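Learning to drink water like a grown-up

August 2020

So I've been trying to drink less sugar. I know, I know, every blog on earth has done this one, but I spent all of July stuck at my desk with the fan pointed at my face and I got through a truly silly amount of sweet drinks. Peach tea, fizzy lemon stuff, those yogurt drinks from the Kirine shop on the corner. One evening I added up a day's worth from the labels and got 480 calories. From drinks! I hadn't even had dinner yet.

My first plan was to quit cold. That lasted until lunch (a bad lunch, too, and a headache to go with it). My second plan was to water everything down, half and half, in a big glass with ice, and that one has stuck. Juice works best. Cola is horrible this way, please don't do it, it tastes like somebody left it out overnight.

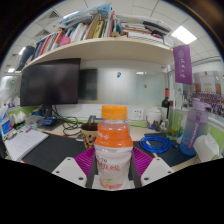 Then after a week or so I went to one part juice and three parts water, and by then the full-strength stuff had started to taste like syrup. I had a sip of my old favorite lemon soda at my sister's and had to put it down! She was very smug about it and finished the glass.

The other thing that helped was making my own flavored water. I have a glass jug from a market stall in Prikstead, and I fill it before bed with cucumber, mint and whatever fruit is going soft. Squash the fruit a little with a fork first. Strawberries go a weird gray color by morning but the water tastes great. Melon is a waste of melon. Ginger is lovely if you slice it thin and forget it for a night, and a bit much if you forget it for two.

I still have a proper sweet drink most afternoons, by the way, just a small one, poured into a nice glass so I can't keep swigging while I type. I set a timer for 90 minutes after lunch and I'm not allowed near the fridge before it goes. Some days I sit there watching the last 10 minutes tick down like a kid waiting for recess. 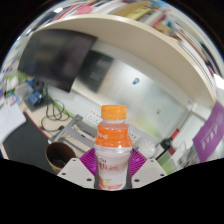 Culano wrote under my last post that the timer would drive them up the wall, and that they just keep the sweet stuff in the garage, warm, so that wanting one means putting it in the fridge and waiting. I love this. I don't have a garage, but I do have a very annoying high cupboard over the stove, and as of last night that's where the peach tea lives. The step stool is in the hall closet behind the vacuum.

Next up is coffee, where I take two sugars and I'm not ready to talk about it.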